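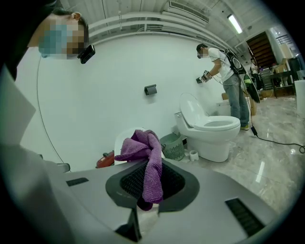
Trutton Library's free messy science mornings are coming back in August, and this time there are going to be twice as many tables! The sessions, for children from 3 to 8 and whoever is looking after them, start at 10 a.m. in the big downstairs room and run until noon, and you can drop in whenever you like.

Last summer's mornings filled up so fast that families were waiting on the stairs, so the library has teamed up with the Drudlow Community Center, just across the bridge, which is lending its folding tables and a very large stack of plastic trays. Clullex, the toy and craft store on Mill Street, has put in $500 for supplies. That buys a lot of cornstarch.

Cornstarch is where the first morning begins. Mixed with water (2 parts cornstarch to one part water) it makes that wonderful goop that goes hard when you slap it and runs through your fingers when you stop. There will be a shallow tub of it for toddlers and a deeper one for older kids who want to bury plastic dinosaurs and then try to pull them out quickly, which is much harder than it sounds.

The second morning is all about color. Children will stand strips of coffee filter in water and watch a dot of black marker spread into blues, pinks and yellows, and there will be celery stalks in jars of food coloring to take home and check on the next day. Altıntaş, the bakery next to the library, is saving its empty glass jars for this one and would love any clean ones you have at home, with or without lids. So far the collection stands at 78, and the library hopes to get to 400 so that every child can leave with one.

Sinking and floating comes last, outside on the lawn if the weather is good. Bring things to test! Oranges are great fun (try one with the peel on, then the same one peeled), and so are corks, pine cones, bath toys and foil boats loaded up with pennies. Please leave anything with a battery at home.

Old clothes are a must, and a spare T-shirt is a good idea, especially for the goop. Aprons will be on hand in small sizes. There's a sink in the room and a changing table in the restroom by the front desk, and strollers can be parked in the hallway.

You don't need to sign up, though groups of more than six are asked to call the front desk first. Jars can be dropped off at the bakery or in the blue crate inside the library's main door. Recipe cards for all of the activities will be free to take home, in English and Spanish.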